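Plikton 48 Underlay Board

Rigid insulating board for use beneath electric floor heating and ceramic or stone tile. Made by Plasavia at its Vulville works and sold in the UK through Bhuiyan trade counters.

The board is laid directly on a level concrete or timber subfloor. It slows heat loss downwards and shortens the warm-up time of the cable above. Both faces carry a cement coating that accepts flexible tile adhesive without primer. 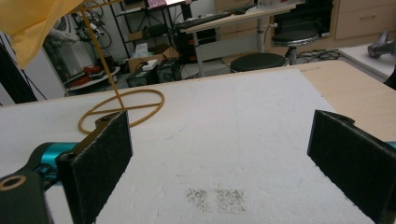
On concrete, bed the boards in a full layer of adhesive and stagger the joints as for brickwork. On timber, fix with screws and washers as well. Leave a gap at the walls and fill it with the foam strip supplied. Joints are taped before the heating cable goes down. 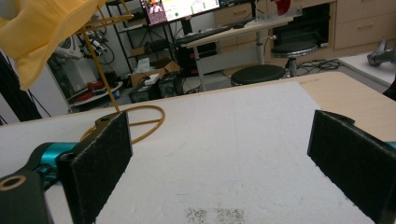 Cut with a sharp trimming knife and straight edge: score one face, snap, then cut through the mesh on the other. A fine-toothed saw is better for curves and pipe openings. Boards should be stored flat and kept dry until used. Do not lay them under loose vinyl or carpet.

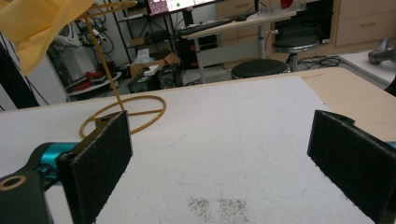

Ordering and delivery

Product code: 1326
Pack coverage: nearly 48 square metres
Pallet weight: 780 kg
Minimum trade order: 80 boards

Kerbside delivery only. A forklift or pallet truck is needed at the delivery address. Part pallets can be collected from the counter by arrangement. Washers, joint tape and edge strip are listed under Accessories.

Prices held until October.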